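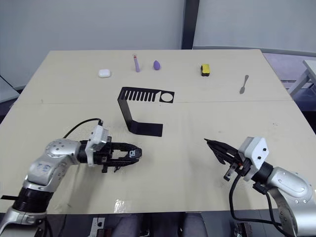

vondeck-openday-notes

README, last edited December 29, 2025

What this is

Notes and clips from the open day at Vondeck in September, where Stuvix showed its two-arm tabletop setup. I went because Rothe was thinking of putting money into the same hardware and wanted somebody to watch it who had no stake in the sale. The clips are the ones we were allowed to keep. The opinions are mine.

Maintainer: Gediminas Lill

Contents

clips/ 11 recordings, camera at head height looking down at the table
notes/ my log, typed up the same evening
handout/ the Stuvix flyer as text, unedited

The demo

Both arms are fixed at the near side of the table and carry black grippers. The objects were household things: a purple egg-shaped makeup sponge, a yellow and dark kitchen sponge, a small silver spoon, a lavender tube with a reddish cap, a small white rounded case. They start in a row along the far edge. Between them and the arms is a black metal stand with a slotted shelf and one round hole. The announced task was "sorting everyday items with both hands."

What I would not conclude from it

The flyer says "any object, any position." I saw objects set out with plenty of space between them. Nothing was stacked or touching. I asked for the spoon to be put under the kitchen sponge and was told that was on the roadmap.

The flyer also says "autonomous." Of the 11 clips, 2 have an operator stepping in, and both are marked in the log. Stuvix calls these "assisted completions" and counts them as successes. I don't. If you compute a rate from this folder, say which way you counted.

"Both hands" is generous. In most clips one arm works while the other waits. The only handover from one gripper to the other was with the makeup sponge, which is soft and forgives a bad grip. I'd like to see the same thing with the spoon.

The visit slot was 20 minutes including questions. Eleven clips from one table on one afternoon will not tell you how the thing behaves after a month of use.

Known problems

Clip 7 has no sound. Clip 9 starts late. Object names in the log are my own and don't match the flyer, which calls both sponges "deformables." No joint data was shared. I asked Prorico, who handle the software side, and got a link to the flyer.

Use

Internal review at Rothe. Please don't train anything on it, there isn't enough here. Corrections go in notes/errata.txt with your initials.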